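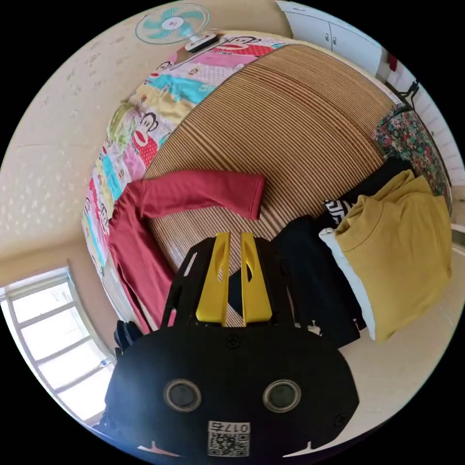
Figure 1. Bed used as a folding surface, with a red long-sleeved shirt laid flat and a pile still to be sorted.

Household Skills, Unit 2: Folding and Putting Away Clothes
Instructor: Zahira Mandagi
Handout for Friday, May 15, 2020

Choosing a surface
A bed works well if it is flat and reasonably firm. The one in Figure 1 has a striped woven mat over it. Push quilts and blankets to one side before starting. Keep the unsorted pile on one side and leave the middle free for the garment you are working on.

Long-sleeved shirts
1. Lay the shirt face down and smooth it from the collar to the hem.
2. Pull each sleeve straight out to the side, as with the sleeve in Figure 1 that reaches across the mat. Flatten the cuff.
3. Fold one side in to the middle of the back. Turn the sleeve down so it lies along the fold.
4. Repeat on the other side.
5. Fold the hem up to the collar — twice for a shelf, three times for a shallow drawer.

Sweatshirts
Use the same steps, but fold the body only once or twice. The thick fabric springs back if it is folded small. The ribbed collar on the mustard-yellow sweatshirt should finish on the outside, facing up. Do not hang heavy knits.

Dark clothes
Shake these out first and check the seams for lint. Crumpled black items are easy to mistake for one another, so open each one fully before deciding where it goes.

Stacking
Put the heaviest pieces at the bottom. Turn the folded edges toward you.

For next class
Read the Masson pages on drawer storage. Fold one full load at home and write down how long it took. Dimas Rahman will collect the sheets. Anyone who missed the sorting lesson can repeat it in September.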